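Lap marks in flat dark paint on a bedroom wall
Posted in Walls and Ceilings by Dardo Gaete
Viewed 1,571 times

I painted one bedroom wall in Lunlow Interior Flat, tinted close to black, in July. The other walls are a lighter gray and came out fine. The dark wall has vertical bands that show up when the sun comes in from the side, between 4 and 5 p.m. Under the ceiling light they are barely there. I can't feel an edge when I run my hand over the wall.

What I did so far: filled and sanded the old screw holes, wiped the wall down, cut in with a brush, rolled two coats with a 3/8 inch cover. The second coat went on four hours after the first. I cut in the whole wall first, stopped for lunch, then rolled. No primer, as the old paint was sound.

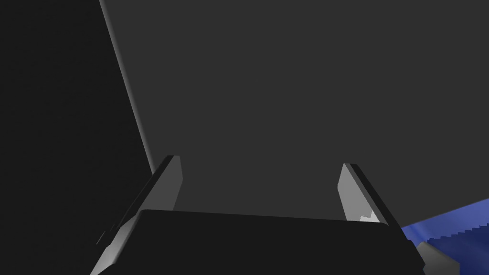
I have already gone back over the worst two bands with a small roller and it made them worse. Each touched-up spot now has its own outline. I have half a can left from the same batch. Is a third coat going to fix this, or do I have to sand and prime first? I would also like to know if I should go up to eggshell. The room gets little wear.

3 replies

Wenceslao Zúñiga

What you describe is a difference in sheen, which is why you can't feel it. Flat paint gets its look from a rough surface at a very small scale. Where wet paint overlaps paint that has started to set, the film is thicker and dries with a different texture, so it reflects more or less light at a low angle. On a white wall you would probably never notice. On a near-black wall very little light comes back from the color itself, and any surface reflection stands out.

The filled screw holes add to this. Bare filler pulls water out of the paint faster than old paint does.

A third coat can fix it if you keep a wet edge for the whole wall. I would do it in this order.

1. Sand the touched-up spots and the bands lightly with 220 grit on a pole sander. You only want to level roller texture. Vacuum the wall, wipe with a barely damp cloth, and let it dry.

2. Spot prime the filler and anything you sanded through, then prime the whole wall if you can stand the extra day. Have the primer tinted gray. Ask the store to match the depth of the topcoat and let them pick the formula.

3. Move furniture far enough from the wall that you can walk the full length with a pole. If you have to step around a dresser, you will slow down in the same place every time, and that is where the band will be.

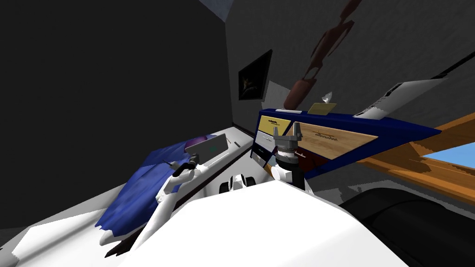
4. Close the windows and turn off any fan pointed at the wall. Cool and still is what you want while the paint is open. You can ventilate after the last pass.

5. Pour all the paint you need into one bucket and stir it. If the half can won't cover the wall, buy another and mix the two together before you start.

6. Cut in only as far as you can roll within a few minutes. With two people, one cuts and the other follows. Use a 1/2 inch cover and keep it loaded.

7. Roll a section two roller widths wide, ceiling to baseboard, then lay it off with light strokes all in the same direction. Move on and overlap the previous section while it is still wet. Don't go back.

Leave it alone overnight before judging it. Flat paint looks blotchy until it is fully dry.

Barbara Mazurek

I agree with most of the above, but would put more weight on the gap between coats. Four hours is often the minimum printed on the can, and deep tints take longer because they carry more colorant. In a humid month I leave dark colors until the next day.

On eggshell: it touches up worse than flat and shows roller marks and bad patching from the side. What it does better is survive rubbing. A flat dark finish will burnish wherever something brushes against it, and no amount of wiping takes that off. In a low-wear room I would stay with flat.

Before committing, tint a sample board and look at it next to the other surfaces in the room, lying flat as well as standing up. Dark gray changes a lot with the angle, and it changes again beside anything blue. 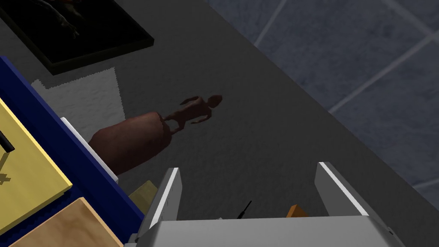 Charcoal-gray tabletop with slate-blue floor tiles beyond it.

For the board, prime a piece of hardboard and roll two full coats. Brushed samples are misleading in flat finishes. Lean it against the wall at the time of day when you see the bands, and check one edge against the middle. If the board is even and the wall isn't, the paint is fine and you can stop wondering about the batch.
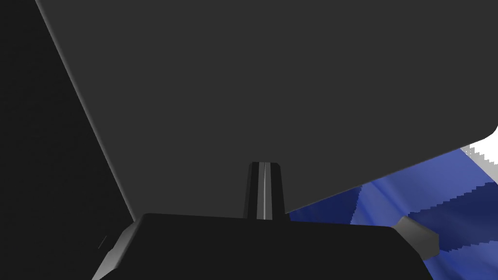
Matte dark gray against black, with a lighter bevel along the edge.

One correction to step 6. Check the label before changing the cover. Some flats are made for a 3/8 nap on smooth walls, and a thicker one leaves more stipple. The loading matters more than the nap.

Santino Godoy

had this with a dark green. used the Jomitz extender, one more coat, bands went away. didn't sand anything. didn't measure the extender very well either so follow the bottle

Dardo Gaete, in reply to Barbara Mazurek

The label says 3/8 for smooth walls, so I will keep the cover I have. The sample board is even from every side. I am priming the full wall and waiting overnight between coats.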